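Stestell two-finger robot hand: review after 25 days

Rating: 4 out of 5
Price paid: $3,659 with the wall power supply, mounting plate and a spare set of fingertip pads

I bought the Stestell for sorting small items at a table. Before this I had a Coltero, which was stronger but scratched anything with a painted surface. The job is plain: pick up desk supplies, put them in the right place, do it again.

Setup took most of a Thursday afternoon. The mounting plate fit my arm without any drilling. The printed manual skips the part where you set the grip force, so look for that on the Kestico download page before you start. Kestico handles sales and support here, and they answered my one email the next morning.

Grip is the best part. The pads have enough give for a paper cup, as long as you keep the force setting at 6 or lower. Glue sticks and markers are easy if they are standing up. Markers lying flat take more care, and two lying close together will often come up as a pair. Binder clips are hit or miss. I ran 25 tries on a small one and stopped keeping score when it became clear that the handles were the problem.

Open mesh worked better than I expected. The fingers hold a pen cup by the wall and rim without bending the wire, and it doesn't tip if you come in from the side.

What I don't like: the pads pick up lint from a fabric mat and need wiping every day. Replacement pads only come in packs with screws you don't need. The fan is loud in a small room.

I also looked at the Rozīte, which costs less. It has no force setting at all, so I passed.

Would I buy it again? Yes, for light objects. If you mostly move full bottles or metal parts, get something with a stronger grip.

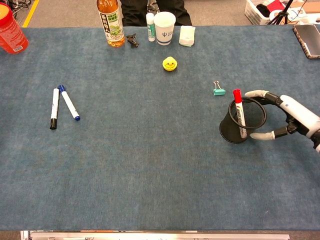

Side grip on a mesh pen holder, with a red-capped marker standing in it.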